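Setting Up a Wire Utensil Holder and Sorting What Goes in It

Covers: open wire holders with a handle, for spoons and other hand tools
Time needed: 34 minutes, plus drying
Last revised: May

An open wire holder drains well and is easy to clean, but it gives less support than a solid pot. Small items lean, slide against the rods and collect on one side. The steps below apply to the Prolska and Ramell holders and to most others of the same pattern.

1. Wash and dry the holder

Use warm water and washing-up liquid. Work a soft brush along each rod and into the joints, where limescale builds up first. Rinse, then dry with a cloth. Do not use wire wool on stainless steel.

2. Check that it stands level

Place the empty holder on the worktop and press each top corner in turn. If it rocks, bend the short leg outwards by hand, a little at a time, and test again.

3. Load the spoons first

Put the spoons in with the handles down and the bowls up. Lean them against the front rail with the bowls facing outwards. Set the larger spoon towards the front and the smaller one behind it and to the side, so that either can be lifted without moving the other.

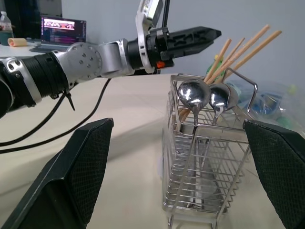 Wire holder with two metal spoons at the front rail.

4. Check the weight

Our Fenura holder weighs 321 g empty. Keep the contents evenly spread, and move the heaviest items to the middle if the holder tips when you lift it by the handle. A fully loaded one came to 1,061 g on the kitchen scales and was still stable.

5. Sort the wooden items

Wood should be kept out of the holder until it is fully dry. Leave washed pieces flat on a clean surface for 16 hours, turning them once.

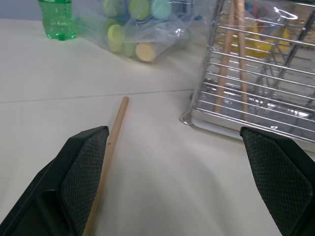
Thin wooden pieces need a closer check than spoons do, as they are more likely to warp or split. Roll each one across a flat table and watch for a wobble along its length. A plain stick with a square-cut end, like the light-brown one lying on the table, should also be checked at that end for splinters. Keep it clear of any seam between table panels while rolling, as even a slight ridge will give a false wobble. Smooth rough ends with fine sandpaper, working along the grain, and wipe off the dust.

6. Put the holder in place

Stand it at least a hand's width from the hob. With the Tan holder, which has a taller handle, check the clearance under wall cupboards before choosing a spot. Empty and wash the holder once a week; Wednesday is as good a day as any.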